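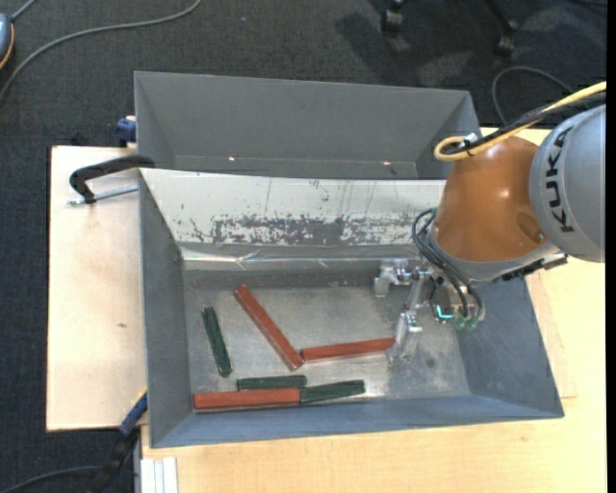

Red and green bars in a grey metal bin.

May 2, 2026

I have had the new Drulia EP on since Thursday, mostly on headphones and twice through the speakers in the kitchen. It is called Boltine, it has five tracks, and it is the first thing Stela Manole has put out under that name without a drummer. I wanted to write down what I hear in it before I read what anyone else thinks.

The first track opens with a bass note held for eight bars. Nothing sits on top of it except tape hiss, which has been left at a level where you can hear it pump slightly when the note is struck again. The voice comes in dry and very close, panned a little left. There is no reverb on it until the second verse, and then only a short plate. On the earlier records everything was soaked in the same long hall setting and the words went missing, so this is a large change for the better.

Track two is the single. It runs at 119 beats per minute and I would have liked it slower. The guitar part is by Kha Hoàng, who also plays on the Zupan album from last year, and it is the same trick: two notes, muted with the palm, fed into a delay set to dotted eighths. It works well enough. The chorus lifts by dropping the bass out completely, and on small speakers the song more or less vanishes at that point. On the kitchen pair I thought a cable had come loose.

The third is an instrumental and I skip it.

Track four, "Drotberg", is why I kept going back. It starts as a waltz on an electric piano with a tremolo that does not quite line up with the tempo, so the pulse drifts in and out of phase with the chords. Thu Lý sings the low harmony. Her part stays on one pitch for most of the verse while the chords move underneath, and the clash in the third line (a semitone, held for a full bar) is left alone. The fade is long. At the end you can hear somebody lift their foot off the pedal.

The closing song is plainer, with voice, acoustic guitar and a synth pad that enters late. The guitar was recorded with a lot of string noise. I have no objection to that, but the esses on the vocal are sharp and could have been tamed in the mix. Thiện Hầu mastered it and has kept the level modest - I had to turn the amplifier up compared with whatever was on before, and I was glad to.

I have the vinyl on order as well, number 237 of a pressing of 1000. The download is 24-bit and has proper gaps between the tracks. The sleeve notes give the lyrics for all the songs except the last one.

Drulia are playing two shows later in May, with Hòa Triệu on keys. I have a ticket for the second. I would like to know how they handle that drifting tremolo on stage, and whether the single gets its bass back in the chorus. If they play anything from the hall-reverb years I hope it is "Low Field", which was always a good song under all that wash.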